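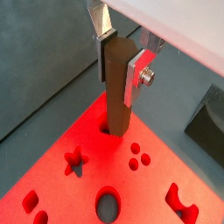

2023-10-31
By Santeri Heinonen

4. Sharing a list with your household

In this section you connect Kikanell on two or more phones, so that everybody sees the same lists. You need an account for this. If you use the app without an account, your lists stay on your own phone and you can skip to section 5.

Before you start

Please check that every phone has version 6 or newer of the app. You find the version number under Menu > Info, in the last line. Older versions can open a shared list, but they can not check off items in it.

4.1 Create the household

1. Open the app and tap Menu > Household.
2. Tap New household and type a name. The name can have letters, numbers and spaces. It can be changed later.
3. Confirm with Save. The app now returns to the list overview, and the name of the household stands at the top.

Note: You can belong to 2 households with one account, for example your own and the one of your parents. To go from one to the other, tap the name at the top of the overview.

4.2 Invite other persons

1. Tap Menu > Household > Invite.
2. Choose if you want to send the invitation by e-mail or show a code on the display.
3. If you have chosen the code, the other person opens the app on their phone, taps Menu > Household > Join and types the code.
4. On your phone a question appears with the name of the other person. Tap Accept.

A household can have up to 8 members, including you. The code is valid for one invitation. For the next person you must make a new one.

Caution: Each member can change and delete items in all shared lists. Give the code only to people you know.

4.3 Share a list

A new household does not contain any lists. You decide for each list if it is shared or private.

1. In the overview, press the list with your finger until the small menu opens.
2. Tap Share with household.
3. Wait until the gray arrow beside the list name becomes green.

When the arrow stays gray, the phone has no connection. You do not have to repeat the steps. The list is sent as soon as the connection is back.

To make a list private again, open the same menu and tap Stop sharing. The list disappears from the other phones, also the items which other members have added. They remain in your copy.

4.4 When two people shop at the same time

Checked items are updated on all phones after a few seconds. In a basement store, or other places with bad reception, it can take longer, and then it may happen that two people take the same milk. If you want to avoid this, assign the items before you go:

1. Open the shared list and tap Edit.
2. Tap the circle to the left of the item.
3. Choose a member. The first letter of their name appears in the circle.
4. Tap Done.

With the filter Only mine, each member then sees only the items with their own letter and the items without a letter.

4.5 Error messages

Error 1565: The code was already used. Make a new code as in 4.2.

"Household is full": Remove a member under Menu > Household > Members, or ask the person who created the household to do it.

"List is locked": Another member is renaming or sorting the list at this moment. Close the list and open it again after they have finished.

The steps for tablets were checked by Till Diekmann. On tablets the Menu button is on the left side and the small menu opens with a double tap, all the rest is the same.

Continue with section 5, Sorting items by store aisle.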